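Dienstag, 7. Juli 2026

**Laborbuch, Erprobung Zweiarmsystem Greltum (Leihstellung der Firma Raston)**
Eintrag: Khải Âu
Verteiler: Arbeitsgruppe Handhabung, Ablage Beschaffung

Fortsetzung der Erprobung. Gegenstand des heutigen Eintrags ist die Stapelaufgabe mit den zwei gedruckten Würfeln auf dem Whiteboard, ferner die Durchsicht der Angebotsunterlagen. Die Leihstellung ist im Angebot ohne Kaufverpflichtung aufgeführt; die Rücksendung erfolgt auf Kosten des Anbieters, sofern die Originalverpackung vorliegt. Die Kartons stehen im Lager Plerkow und dürfen bis auf Weiteres nicht entsorgt werden.

**Vorbereitung**

Beide Arme wurden nach dem Einschalten referenziert. Der linke Arm meldete beim ersten Versuch eine Abweichung in Achse 4, die nach erneutem Anfahren der Referenzlage nicht wieder auftrat. Die Meldung ist im Protokoll des Steuergeräts enthalten und wurde gesichert. Raston ist hierzu schriftlich zu befragen, da das Handbuch den Fehlercode zwar aufführt, eine Ursache jedoch nicht nennt.

Die Greiferöffnung wurde auf die Kantenlänge der Würfel eingestellt. Die im Lieferumfang enthaltenen Fingerauflagen sind für diese Aufgabe ausreichend. Für die kleineren Teile der Gruppe Phan werden sie voraussichtlich nicht genügen; das Angebot führt schmalere Auflagen als Zubehör ohne Preisangabe.

**Durchführung**

Vorgabe: roter Würfel als unteres Teil im markierten Bereich, oranger Würfel obenauf, anschließend beide Arme in Parkstellung. Es wurden 17 Durchläufe gefahren. Die Vorschubgeschwindigkeit blieb in allen Durchläufen auf dem Werkswert, ebenso die Wartezeit von 700 ms zwischen Absetzen und Öffnen des Greifers. Eine Verkürzung der Wartezeit ist laut Handbuch zulässig, wurde aber zurückgestellt, damit die Werte mit den Angaben des Anbieters vergleichbar bleiben.

Als gültig wird ein Durchlauf gewertet, wenn der obere Würfel nach dem Zurückfahren der Arme ohne Nachhilfe aufliegt. Ein seitlicher Versatz ist zulässig, wird jedoch vermerkt. Diese Regelung ist großzügiger als die im Angebot genannte und sollte vor einer Abnahme noch einmal besprochen werden.

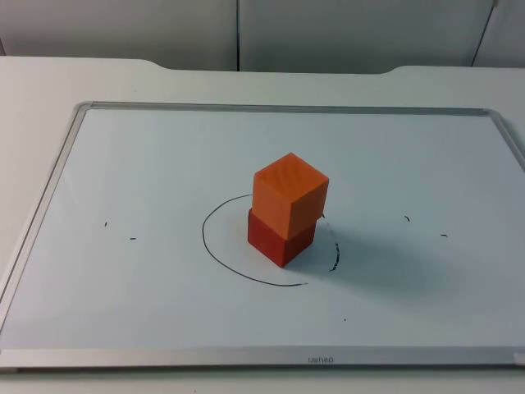 Zwei Durchläufe waren nach dieser Regelung ungültig. In beiden Fällen wurde der obere Würfel beim Öffnen des Greifers mitgenommen und fiel neben den unteren. Die Ursache dürfte im ungleichmäßigen Öffnen der Finger liegen; eine Reibung an der gedruckten Oberfläche ist ebenfalls denkbar. Eine Gegenprobe mit geschliffenen Würfeln steht aus — die Teile sind bei der Werkstatt bestellt, ein Termin wurde noch nicht genannt.

Der Wechsel zwischen den Armen verlief ohne Beanstandung. Die Kollisionsüberwachung sprach einmal an, als der rechte Arm vor Freigabe des linken in den gemeinsamen Bereich einfahren sollte. Das Anhalten erfolgte sofort, die Wiederaufnahme erforderte allerdings eine vollständige Quittierung am Bediengerät. Für den Dauerbetrieb ist dieses Verhalten umständlich, aus Gründen der Sicherheit aber nicht zu bemängeln.

**Zur Software**

Die Programmierung über die mitgelieferte Oberfläche ist nach kurzer Einweisung möglich. Positionen lassen sich durch Handführung aufnehmen und nachträglich korrigieren. Nachteilig ist, dass die Oberfläche beim Speichern keine Versionsstände anlegt; ein überschriebener Ablauf ist verloren. Bis zu einer Klärung gilt: vor jeder Änderung den Ablauf unter neuem Namen sichern, Kürzel der bearbeitenden Person anhängen.

Der Export der Bahndaten gelang erst nach Umstellung des Dezimaltrennzeichens. Hinweis für die Auswertung: Dateien von heute verwenden den Punkt, ältere Dateien das Komma.

**Angebotsunterlagen**

- Gewährleistung: im Angebot und in den Geschäftsbedingungen unterschiedlich beschrieben, Klärung erforderlich.
- Schulung: bis zu 10 Personen, Durchführung im Hause möglich, Reisekosten nicht enthalten.
- Wartung: jährlich, erstmals im November, Umfang der Arbeiten nicht aufgeschlüsselt.
- Ersatzteile: Liste liegt bei, Lieferfristen fehlen.

Das Vergleichsangebot ist noch nicht eingegangen. Eine Empfehlung wird daher vorerst nicht ausgesprochen. Nach dem bisherigen Stand ist das System für die Stapel- und Umsetzaufgaben der Arbeitsgruppe geeignet, sofern das Verhalten der Greifer beim Öffnen verbessert werden kann.

**Offen**

- Anfrage an Raston zu Achse 4 und zur Gewährleistung (Âu)
- Schmale Fingerauflagen: Preis erfragen, Maße mit der Gruppe Phan abstimmen
- Durchläufe mit verkürzter Wartezeit, erst nach Rücksprache
- Protokolldateien in das gemeinsame Verzeichnis übertragen — erledigt, Leserechte für die Beschaffung fehlen noch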